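Robot Learning in Practice
Handout 6: Where the examples come from
Prepared by Noemi Benavides
Revised 2023-07-18

Read this before the lab session. Bring your notes on Handout 5, because the argument picks up where that one stopped.

1. The claim

Most papers you will read this term have a sentence in them like "we collected 200 demonstrations." Then the paper moves on to the network and spends nine pages there. I want you to stop at that sentence. Who collected them? Over how many days? What got thrown away, and who decided? If the paper doesn't say, treat the success rate as a number about one table in one room.

I hold our own work to the same standard, and it doesn't always pass.

2. The task set we will use

Our set is called Plisow. The subject is work inside a desktop computer: parts are handled over an open case, with a fixture plate beside it. It was picked by Gil-soo Shin, who argued that a computer interior is a fair test because it's cluttered, shiny and full of cables. I agreed about the clutter. I'm less sure about "fair" – the same case in the same spot is a very narrow slice of the world.
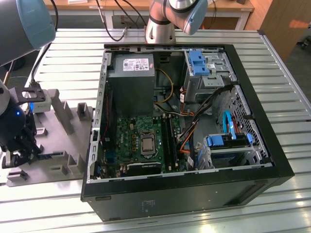

Figure 6.1. Workbench with two arms, open tower and fixture tray.

Look at how much in that setup could act as a shortcut for a learning system. The drive latch is blue. The tray is gray and has raised posts. A policy trained here may learn "go to the right of the blue thing" and score very well. Move the case or swap it for one with a different latch, and you find out what was learned. Few groups run that check, and fewer report it.

3. What counts as one example

We use the Girka format. One example is one attempt, start to finish, with the arm positions and the camera views stored on the same clock. Failed attempts are kept and marked as failed. Students always want to delete them. Don't.

The operator writes a one-line note after each attempt. Bad note: "went fine." Better note: "second try at the grip, part turned in the fingers." If you can't tell from the notes why two attempts differ, the notes were a waste of time.

4. The hard moments

A long attempt is mostly travel. The arm crosses open space and any half-decent method can copy that. The part that matters is short, and it happens close to the board.

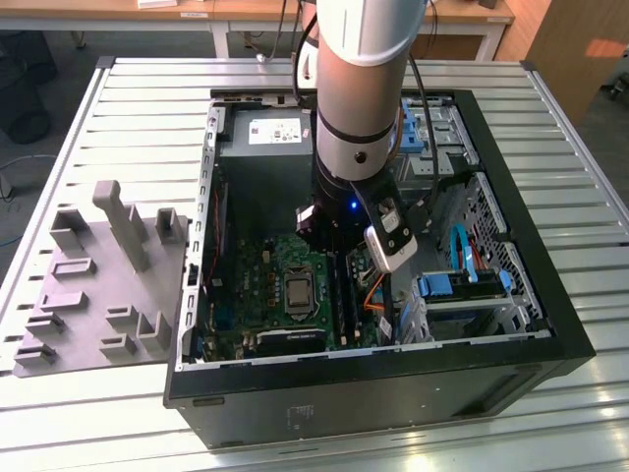 Figure 6.2. Small component held at an angle over the motherboard area.

At a moment like this the hand and wrist cover part of the case, and there are cables nearby. Ask what each camera can still see. Ask what the operator was going by, too. If the person running the arm could lean over and look but the cameras can't, then the example contains a decision with no visible cause. The learner will copy it anyway, and it will be guessing.

In the October batch we had 75 attempts. On review, 30 of them paused near the board for no reason we could find in the recordings. Gil-soo thinks the operators were checking alignment by eye. Maybe so. We have no way to show it, and I would like the next batch to fix that.

5. About bigger numbers

You'll hear that more data washes all this out. Sometimes it does. The Flirkerance tool we use for sorting makes it very easy to add attempts, so people add attempts. But more of the same bench gives you more of the same bench.

6. For the lab

Work in groups of 2. Each group gets a folder of attempts from Plisow.

Mark the point in each attempt where you think the hard part starts, without talking to your partner. Compare afterward.
Write down one shortcut a system could use in your folder, and a cheap way to test for it.
Read Ha, sections 1 and 2 only. The results section is optional and I don't trust the baseline.

Hand in one page per group. Disagreements between partners should stay in the write-up.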